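Irnell Dental - Skonbridge Office
Sterilization Room and Operatory Safety Checklist
Completed by: Raquel Torres
Date: Jan 5, 2024
Status key: OK / Fix / Follow up

Section 1. Instrument processing

1.1 Dirty and clean sides of the counter marked and kept apart - OK
1.2 Heavy utility gloves at the sink, no tears - Fix
Comment: One pair has a split at the left thumb. Thrown out. Replacement pair, size medium, is in the drawer under the sink.
1.3 Ultrasonic bath solution changed at start of day - OK
1.4 Ultrasonic lid in place while running - OK
1.5 Pouches sealed flat, dated and initialed - Fix
Comment: Three pouches in the hygiene drawer had a date but no initials. Sent back through. Please initial before loading, not after.
1.6 Pouches loaded on edge, paper to plastic, not stacked - OK
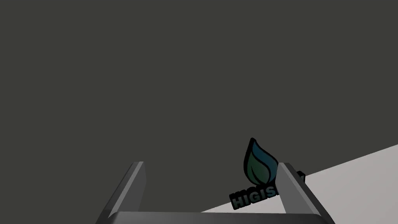
Gripper, two fingers, from above and behind.

Section 2. Autoclave

2.1 Door gasket clean and free of cracks - OK
2.2 Chamber drained and wiped this week - OK
2.3 Weekly spore test sent and result on file - Follow up
Comment: Test was mailed on time. Result for the last week of the year is not back from the lab. Call Monday if it is still missing.
2.4 Indicator strip in every load - OK
2.5 Cycle log filled in with load number and name - OK
Comment: Log is at load 2,025. The binder is nearly full and the rings no longer close properly. New binder ordered.
2.6 Service sticker current - OK
Comment: Next service is due in May. Moataz Salem has the contact number for the technician.

Section 3. Water lines

3.1 Lines flushed two minutes at start of day - OK
3.2 Lines flushed 20 to 30 seconds between patients - OK
3.3 Water test at or under 500 CFU/mL, all operatories - Fix
Comment: Operatory 1 and Operatory 2 are well under. Operatory 3 came back at 343, which passes, but it is far higher than the other two and higher than its own last result. I am marking it Fix so that it gets a shock treatment before the next test. Use the bottle in the supply closet and follow the label for contact time. Keep the chair out of use until the line has been flushed.
3.4 Bottles emptied and left to dry overnight - Follow up
Comment: Done in 1 and 2. The sheet for 3 is blank for two evenings, so I can't say either way.
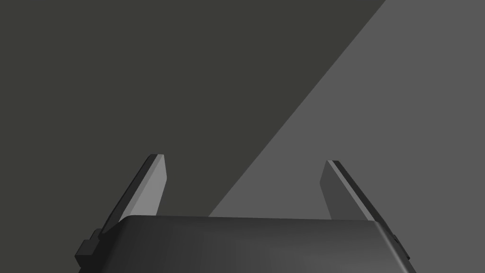

Valter Louro added that the blank evenings were his, that he did empty the bottle both times, and that the sheet had been moved to the front desk for copying. He would like the sheet for each room taped inside the cabinet door so it stays put. Agreed, and I will do that for all three rooms.

Section 4. Handpieces, lights and small equipment

4.1 Handpieces sterilized between patients - OK
4.2 Handpieces oiled per maker's directions - OK
4.3 Curing light output checked with meter - Fix
Comment: The light in Operatory 2 reads low. There was old resin on the tip. It read better after cleaning but still below the one next door. Use the spare until it has been looked at.
4.4 Barrier sleeves on curing lights and exam lights - OK
4.5 Orange shields on hand and not scratched - OK
4.6 Charger cords free of damage - Fix
Comment: The cord on the Vusutero scaler is pinched behind the cart - the outer jacket is worn but no wire is showing. Unplugged and tagged.
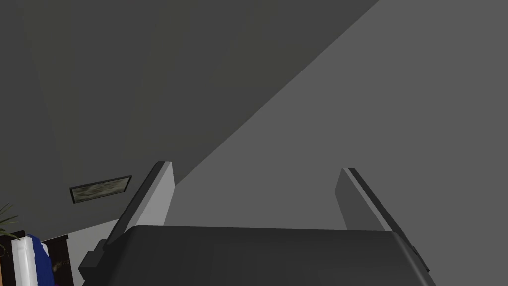 The spare scaler is in the top cabinet and can be used in the meantime. It takes a different tip, so check the fit before seating the patient. The tips are in the small tray marked Cieślak, along with the wrench.

Section 5. Emergency items

5.1 Oxygen tank above the refill line - OK
5.2 Emergency drug kit sealed, nothing expired - OK
Comment: Aspirin is the next item to expire. Written on the front of the kit.
5.3 AED status light green, pads in date - OK
5.4 Eyewash station runs clear on both sides - Fix
Comment: The left side is weak. Probably scale in the nozzle. Soak the cap and test again.
5.5 Hallway clear to rear exit - OK

Section 6. Open items

Shock Operatory 3 line and retest - Moataz Salem
Tape water sheets inside cabinets - Raquel Torres
Curing light, Operatory 2 - Salvador Matos
Scaler cord - Salvador Matos
Eyewash nozzle - Valter Louro
Spore test result - Raquel Torres

Return the signed copy to the blue folder in the office.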